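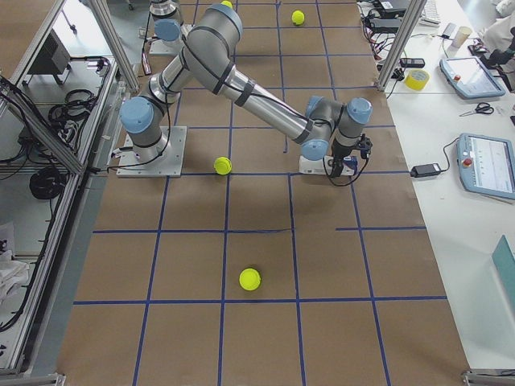 Ball layout on the gridded paper, four balls out.

9/24/25 - grid surface, tape and ball placement

Entry covers the paper covering and the tape grid.

Covering is brown kraft from the Cullden roll, laid matt side up. Tape is the blue masking from Gosetti. The previous covering went down in May and had torn at two corners by the time Lawal lifted it, so he asked for this one to be pulled tighter before taping. Done, with Consuelo holding the far edge.

Grid lines were put down by eye against a long rule. They are not true. Strips jog where one length meets the next, and there is an offset in one of the horizontals. I looked at relaying them and left them alone. Cell references only need to say which cell, and a kink of that size does not move a ball from one cell to another. If anyone wants positions inside a cell, measure from the plate edge and ignore the tape.

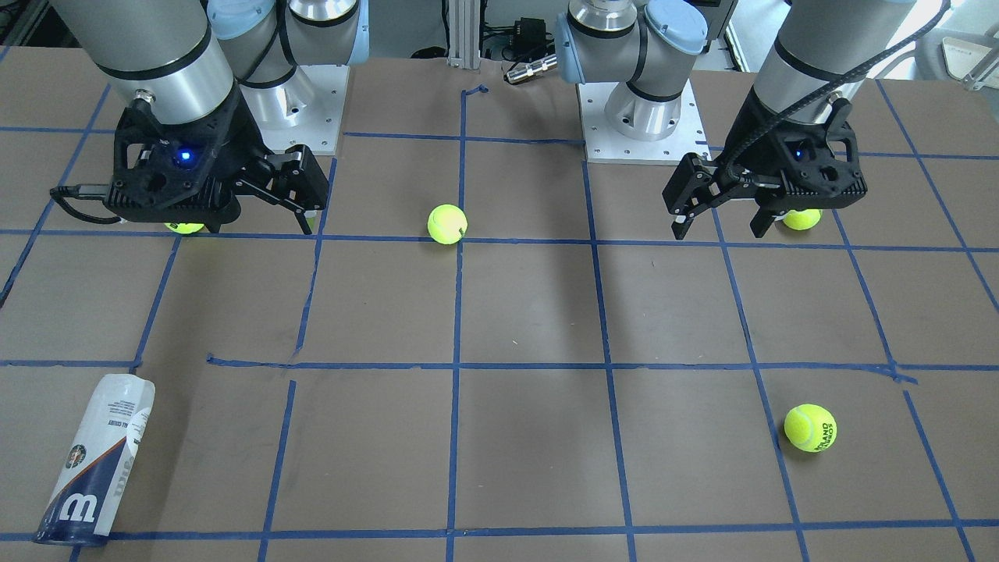 Uneven lines near the back; doubled strip on the middle horizontal, towards the right.

The doubled strip reads lighter than the single tape. Imogen's colour threshold for the lines may not like this. She will check against the Bisine set before we decide whether to peel it. Do not peel it in the meantime - the kraft lifts with it.

Balls: ordinary tennis balls, yellow-green. Against brown paper and blue tape they separate well. A ball under a gripper is the hard case for anyone labelling by eye, as only the lower part shows. Rule agreed with Somtochukwu Danladi:

1. Ball partly covered - log it in the cell where the visible part sits, mark P.

2. Ball on or touching a tape line - log both cells, lower reference first.

3. Ball close under the fingers, as on the right side here - log as P, do not guess at the centre.

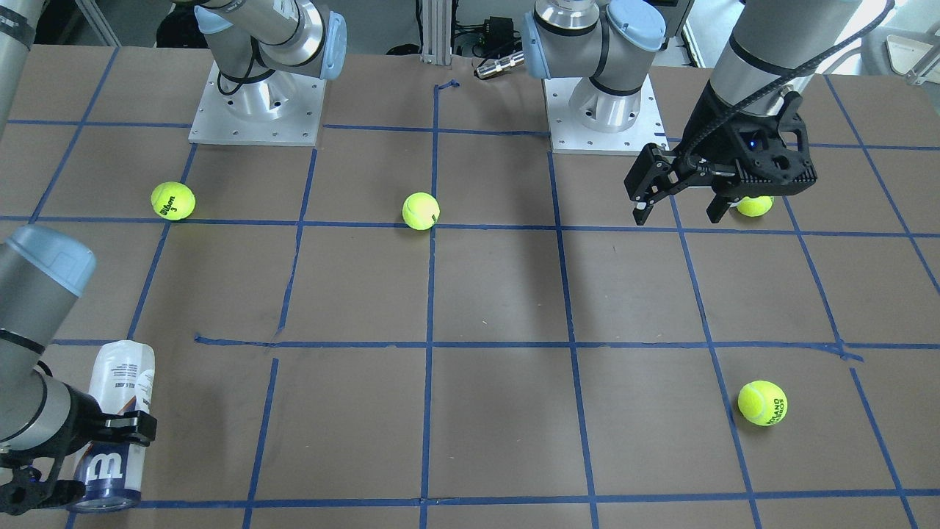
4. Strip short of the edge - treat the line as if it carried on straight. Applies to the kinked horizontal at middle left.

5. Ball missing from the sheet altogether - leave the row blank, do not carry the last position forward.

Lawal objects to 2 on the grounds that it doubles the row count. Noted. Target for the Ojo log is 1,000 rows and we have 200 clean ones, so extra rows are no trouble yet.
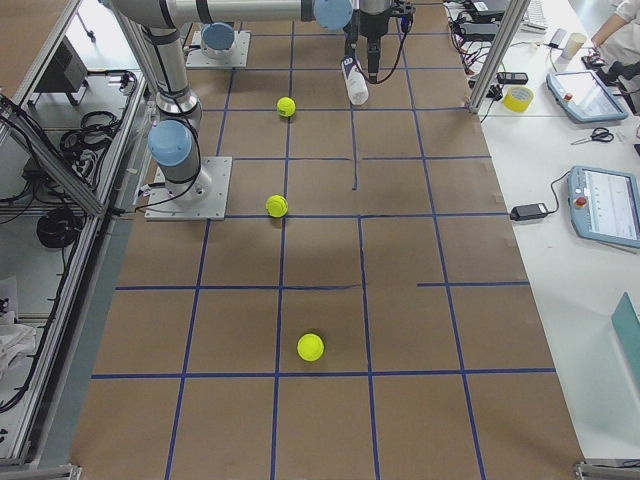
Three balls in a loose diagonal. Short vertical in the upper grid, part-width horizontal on the right.

Rule 4 covers both incomplete lines. The middle ball is right beside a vertical; use rule 2 only if it touches.

To do: second roll of blue tape, ask Consuelo for the order code. Reprint the cell key at a larger size. Scuffs in the paper to be checked again at the next change of covering.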